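Giving up soda, week three

I stopped drinking soda after the holidays. I was going through 4 cans a day, more when I worked late at the Redville office. Water was fine at home but I missed having something to pick up on the way out of a meeting.

The first few days I had a headache by lunch. I put that down to the caffeine and started having one coffee in the morning. It went away by the end of the week. 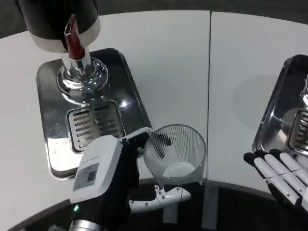

My grocery bill is the part I didn't expect to notice. I went back through last year's receipts from Penner and added up the soda. It came to $559, and that leaves out anything I bought on the road. I've moved the money over to the car fund.

Eating out is harder. The burger place I like has a combo, and the drink is in the price whether you want it or not. I've been asking for seltzer with lime. Bito, the taco counter near the library, makes a hibiscus tea with very little sugar in it, so I go there more now.

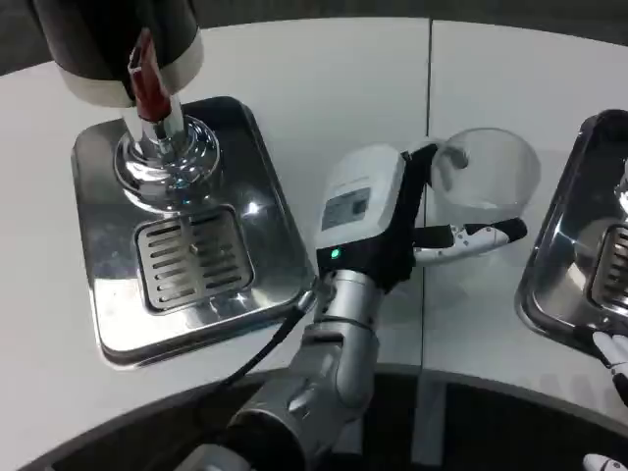

Sleep is a little better. I wake up once in the night where it used to be two or three times. My weight is the same. I'll keep going until June and then see if I still want one with pizza.

Posted 16th January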